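Round marble-pattern table in a shared office - how do you keep it presentable?

Asked by Lucía Soler

We moved into a shared space in January and the meeting spot is a round black table with white veins in the top. I don't know if it's real stone. The only thing that stays on it is a small leafy plant.

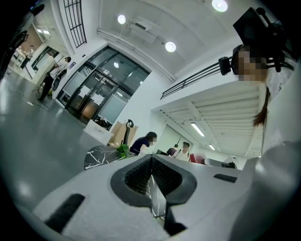 The previous tenants left no care notes. Every wipe with a damp cloth leaves streaks, and people put plates and bottles straight on the surface. We also have boxes we still haven't unpacked, so for now it doubles as a place to eat. What should I clean it with, and do I need a sealer?

2 answers

Patricio Bustamante

Find out what it is first. Put a few drops of water on a spot near the rim and leave them for 10 minutes. If the spot goes darker, it's porous and probably stone, so a sealer makes sense. If nothing changes it could be laminate, glass or stone that's already sealed, and you can skip it.

For the streaks, use less soap. One drop in a bowl of warm water, microfiber cloth, then dry it right away with a second cloth. No vinegar or lemon until you know - acid etches real marble. 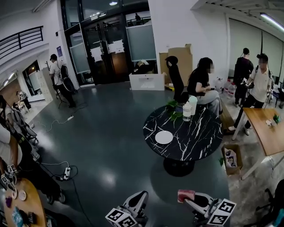
Put a saucer under the plant too. Pots leave rings, and on black you see every one of them. Same goes for plates and bottles, so buy a pack of coasters and a couple of placemats and leave them out.

moya90

we just use glass cleaner on ours, never had a problem. not sure what the top is though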